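Mostyn Guest House -- Housekeeping and Rooms Meeting
Minutes, Thursday, 2:00 p.m., breakfast room

1. Minutes of the last meeting
Agreed with one correction. The Kerkeck linen invoice was 421, not 412.

2. Bed linen
The white striped duvet covers are staying. They wash well and the stripe hides creases better than the plain ones did. The complaint from the January guests was about how the duvets were put on, with too much hanging on one side. Duvets are to be centered first and the corners folded down last. The beige bed skirts will also stay. The pleats need a quick pass with the steamer after each wash, and the skirt should hang just above the floor at the corners.

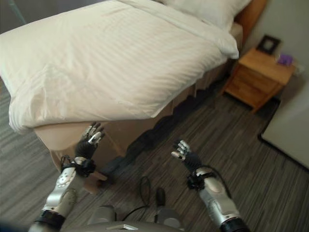 3. Replacement pillows
Flusteo can supply 26 pillows before the end of the month. The order was approved. Old pillows go to the laundry room for sorting and should not be put back on the upstairs shelves.

4. Nightstands and room layout
There was a long talk about whether each double room needs two nightstands. Front desk said guests ask for a place to put a phone and a glass of water on their own side. Housekeeping said the second one makes it harder to get the vacuum through. It was agreed to keep the light wood two-drawer nightstands and try them in different spots before deciding.
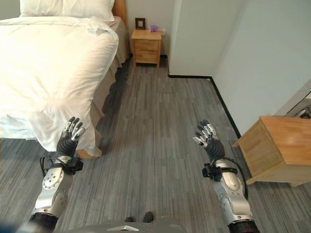
Small items on top are to be kept to a picture frame and one other thing, so the surface can be wiped in one go. Drawers must be opened and checked at every changeover -- two chargers and a passport were left behind last month.

5. Carpet
The quote from Bredness for cleaning the gray striped carpet in all the double rooms is 1,859. Held over until a second quote comes in. Edges along the black baseboards to be done by hand until then.

6. Any other business
None. Meeting closed at 2:50 p.m.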